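Comparison of Surface Finishes on Handles under Repeated Wear

1. Introduction

The purpose of this project was to compare how three grip surfaces lose their texture when rubbed many times under a fixed load. Grip surfaces are found on hand tools, kitchen equipment and bicycle handlebars, and the maker usually has to choose between a fine pattern, a coarse pattern and a plain surface. The literature we were given deals mostly with tyres and shoe soles, where the loads are much higher.

2. Materials

Samples were cut from flat rubber sheet supplied by Nestau. Each sample was 4 mm thick. The fine and coarse patterns were moulded by the supplier and the plain sheet was used as received. A second batch from Doltine was ordered in December but had a different hardness, so it was left out of the results.

Texture is normally placed only where an object or the fingers bear on the part, and the outer shell is left smooth. Fine ribs are common on inner faces, as in the black V-shaped recess set into a white and grey body.
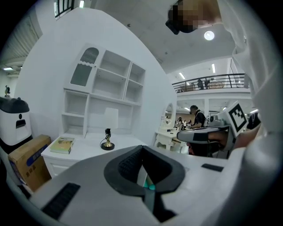
3. Method

Each sample was fixed to the sliding table with double-sided tape and rubbed with a cotton pad. The pad was changed every 200 strokes. Each test ended at 900 strokes. Rib height was measured with a dial gauge before the test, at each pad change and at the end. Samples were wiped with a dry cloth before measuring. Room temperature was not controlled.

4. Results

The fine pattern lost height fastest in the first 200 strokes and then slowed down. The coarse pattern wore evenly throughout. On the plain sheet no rib height could be measured, and only a change in shine was noted. 2 of the fine samples lifted at one corner and were repeated with fresh tape.

5. Sources of error

The dial gauge presses on the rubber, so all heights read slightly low. The tape may also have compressed during longer runs. Pad dust collected between the fine ribs and was hard to remove without a brush, which may have hidden part of the wear.

6. Further work

The tests should be repeated with a wet pad and with the harder Doltine sheet as a separate series.

Report submitted 24 April 2021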